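Work Surfaces and Small-Item Handling in a Shared Project Room
Student Project Report, Undilberg Technical College, Department of Interior and Product Studies

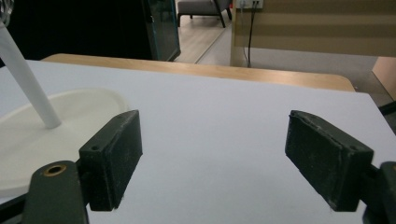
Adi Lumbantobing asked at the first review whether a table needs a separate board on top of it at all, and suggested that a good table, kept clean, would serve the same purpose at no extra cost. The question was a fair one and it was added to the aims of the project. The answer given in Section 4 is a qualified yes.

1. Background

The project room on the second floor of the Pattinasarany building is used by several courses. Its tables have light wooden tops and were bought for reading and drawing. In recent years they have also been used for gluing, sorting, cutting and the assembly of small models. The department has received complaints about scratched edges and about small parts being lost between sessions. Our group was asked in January to study how the tables are used and to propose a low-cost arrangement that protects them.

The arrangement we tested consists of a smooth white board laid flat on the table, with a large shallow tray placed on the board at the left. The tray is white, slightly warmer in tone than the board, and has a raised, rounded rim. Loose items are put in the tray and work is done on the open part of the board.

2. Aims

The project had the following aims:
to find out whether a board reduces wear on the wooden table tops;
to find out whether a tray of this shape keeps loose items from being mislaid;
to determine whether white is a suitable color for both;
to respond to the question raised at the first review.

3. Method

Two tables were used. Table A was left as it was. Table B was fitted with the board and the tray. Both stood in the same part of the room and were open to the same classes. Users were not told which table was under study, although the purpose of the board was explained to anyone who asked.

Over the test period we logged 461 work sessions at the two tables together. At the end of each session a member of the group inspected the surface and searched the floor under the table. Items found on the floor were entered in a log. Marks on the wood were traced onto clear film so that later marks could be told apart from earlier ones.

A short questionnaire was handed out to users of Table B. We received 200 completed forms. The questionnaire asked about glare, reach, the height of the tray rim and the ease of cleaning.

The board was supplied by Hitier and cut to size in the college workshop. The tray came from Jundis. The total cost of materials remained within the amount approved by the department.

4. Findings

4.1 Wear. Table A gained new marks throughout the test period, most of them near the front edge. On Table B, the area under the board gained none. The strip of wood left uncovered behind the board also stayed in good condition, which we attribute to the fact that few users reach that far back. The board itself took on fine scratches, but these could be seen only under a low lamp.

With regard to the question from the first review, regular cleaning did keep Table A presentable. It did not prevent cuts. For classes that only read or draw, a bare table is sufficient. For classes that use blades or adhesives, we recommend the board.

4.2 Loose items. Fewer items were found under Table B than under Table A. The rounded rim was enough to stop beads, pins and short offcuts from rolling out. Long items are less well served. A rod laid in the tray will rest on the rim and extend past it, and several users reported knocking such pieces with a sleeve. A separate upright holder would solve this.

4.3 Color. Most users found the white board easy to work on, and dark parts were quick to find. Pale parts were harder to see, particularly in the tray. Some users disliked the brightness of the board in the afternoon, when the light in the room is strongest.

4.4 Position of the tray. The tray was placed on the left because most users are right-handed. Left-handed users moved it, as they were free to do, and usually did not move it back. We suggest that the tray not be fixed.

5. Limitations

Only one size of board was tested. The log relied on the group being present at the end of every session, and on some evenings the inspection was brief. The two tables were also of slightly different ages, so the comparison of wear should be read with some caution.

6. Recommendations

We recommend that boards be provided for all tables used for cutting or gluing, and that each board be supplied with one shallow tray and one upright holder for long pieces. A tray in a darker color should be tried by classes that handle pale materials. Boards should be wiped down after each class and turned over at the end of each term.

The session log and the film tracings have been deposited with the department under project number 1001.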